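Recording Two-Arm Handovers Without Losing Your Mind
Zonton lab notes, 15 April 2020

Handing a folded sheet of paper from one robot arm to the other sounds like the sort of task you give the new person. We gave it to the new person. Saimi Heiskanen now has 2968 recorded attempts and strong feelings about green paper, and most of what follows comes from her notebook.

The goal is a set of examples clean enough that a policy can learn the handover from them. The steps assume your arms are already calibrated and that Flikumach, our recorder, is running on the laptop.

1. Prepare the paper
Fold it before you record. A flat sheet lies on the table like a coat of paint, and the fingers will skate over it all afternoon. A wedge or a fat crease gives them an edge to close on. Keep a pile of spares in more than one color. Paper gets tired sooner than you do.

2. Check the wrist views
Open each wrist camera and drive the arms together until the fingers nearly meet. You want both fingers in view, plus a decent amount of table. If one arm blots out the other completely, change your approach angle now, while it costs you nothing. Scratches on the fingers are fine. Ours look as if they have been used to open cans, and the policy has never complained.

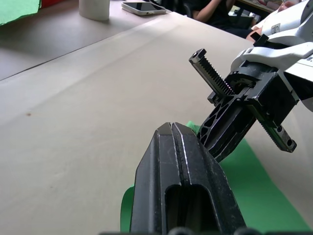
3. Record the handover
Work slowly, and in the same order every time:
Close the giving gripper on one edge of the paper and lift it just clear of the table.
Bring the receiving gripper to the same height, open, pointing straight at the free edge.
Pause for a beat. The pause makes the segment easy to find later.
Close the receiver, then open the giver. Doing it the other way around is called dropping it.
Back the giver away before you move anything else.

Swap roles between sessions. Yasaman Ghorbani once trained on a batch in which the right arm always gave, and got a robot with excellent manners in one direction only.
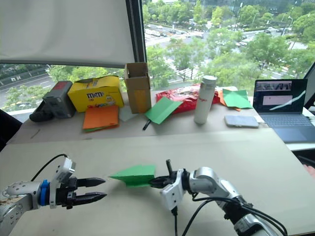 The right gripper holds the folded sheet; the left one is open and lined up with it.

4. Keep some mess
Resist the urge to tidy the far table. Snack boxes, bottles, stray paper – leave them, and shuffle them between sessions. A policy raised in front of a bare wall tends to panic at the sight of a cardboard box. The table you work on is another matter. Keep loose items out of the arms' reach.

5. Label while you still remember
Mark every attempt as clean, recovered or failed before starting the next one. Recovered means the paper slipped and you saved it. Keep those, as they teach the policy what saving looks like. Saimi threw out 81 of hers in the first week for being ugly and would like them back.

6. Know when to stop
After 3 sloppy attempts in a row, take a break. The operator's bad mood goes into the data along with everything else. Before you leave, copy the session to the Brarnlow drive and play one file from start to finish – all of it, including the boring part.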